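Sorting the cable stock before the October move

18th July · 4 min read · 13 comments

The lease on the Jatthorpe workroom ends in October, and the first job on the list was the cables. I had been putting it off for a long time. The stock lived in two crates and a carrier bag, all of it knotted, and every time I needed a lead I pulled out six others with it. Half the time I gave up and ordered a new one, so the bag grew.

The method was simple. Tip out one crate at a time. Untangle everything before judging any of it. Sort by connector first and by length second. Colour is useful for finding a lead later on but says nothing about what it does, and I have a grey one and a white one from the same packet that behave quite differently.

Testing took most of an afternoon. Each USB lead was plugged into a charger through a cheap inline meter and then used to copy the same folder from an external drive. Anything that dropped out when I bent it near the plug went straight into the recycling bag. Leads that charged but would not carry data got a band of white tape at one end. I used to keep these "just in case". The limit is now two.

From 73 cables I kept 39. The rest were faulty, duplicated, or belonged to equipment I no longer own, including a Prilmont scanner that went to the tip years ago and a Nonton label printer whose power lead had outlived it.

Coiling: I use over-under for anything longer than a metre and plain loops for the rest. Wrapping round the hand and elbow puts a twist in the cable and it will not lie flat afterwards. Loops the width of a palm suit most short leads. Stiff ones want a larger loop. Hook-and-loop ties are better than elastic bands, which perish and leave a sticky mark on the sheath.

Bohumila Sýkora asked in the comments last time why I don't bag each one separately. I tried it. The bags slide over each other, the labels rub off, and a small drawer holds fewer cables that way.

Storage is the part I am still changing. The large Shen crates were too deep, and anything at the bottom might as well have been thrown out. Shallow drawers work better, one connector type to each, with the spare ties in whichever has room. The desk organiser has three smoky see-through drawers, stacked, so I can tell whether there is something in one without opening it. Coils go on the white desktop in front of it before they are put away, and the yellow USB lead and the orange-red one are much easier to pick out than the black ones. I shall probably put coloured tape on the black leads next, near the plug, one colour for each length. 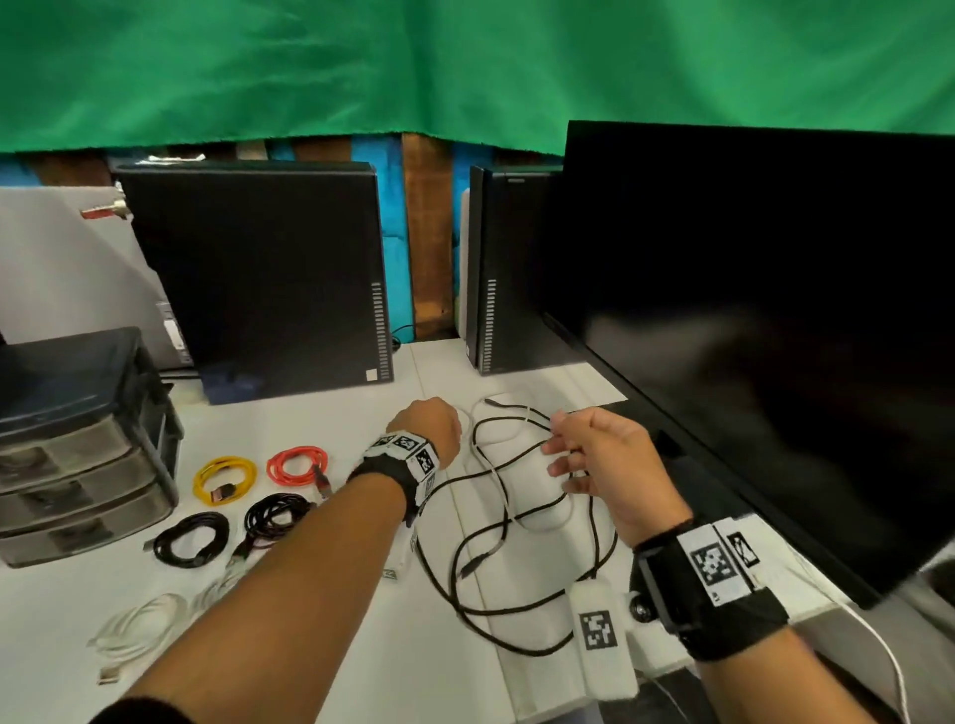
350 views · 6 shares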